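Home | Projects | Reports | Contact

Progress report, second period: Cevville Public Art Lending Collection
Prepared for the Lovanley grant office by Réjean Doucette, collections manager

1. Inventory
The catalog now holds 1225 works, all with a shelf number, an owner of record and a condition grade. The remaining 93 works have no accession papers. The old Plirkard card file has been searched for these as far as the letter M, and the search will continue into February. Works still without papers at that point will be listed separately and kept out of the lending pool.

2. Condition and framing
Frames graded C or lower go to the Sönmez workshop in batches. Nineteen were returned this period with new backing boards and hangers. Turnaround was longer than planned – the supplier changed the board thickness and the first cut sheets did not fit the rebate. The cost of the replacement sheets was absorbed by the workshop.

3. Display and lending
Borrowers receive a hanging guide with each work. It covers wall type, fixing height and distance from heating vents. The section on masonry walls has been rewritten after two requests from schools.

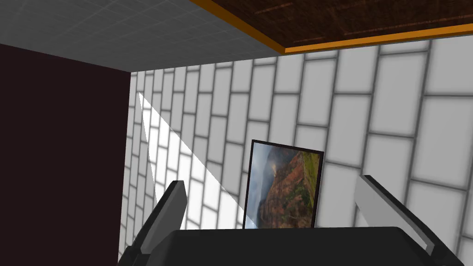
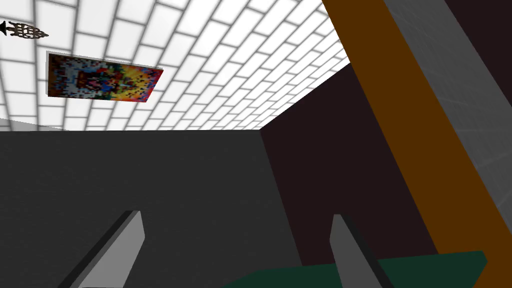

Framed pictures, one a small landscape.

Loan terms are unchanged. Borrowers may keep a work for one school year and may renew once. The late return fee was not applied during the period, as reminders by phone were sufficient.

4. Storage
The humidity logger in the east store failed and was replaced. Readings for the gap have been left blank in the log. Racking for a further 300 works has been ordered against budget line 4, and delivery is expected before the next report.

5. Variances
Travel is under budget. Packing materials are over – foam corners were bought in bulk to secure the lower unit price. No transfer between lines is requested.

6. Next period
Complete the card file search, install the racking and issue the revised hanging guide to all current borrowers.

Shares: 3 | Comments: 0
Contact the collection office | Copyright Cevville Public Art Lending Collection | Back to top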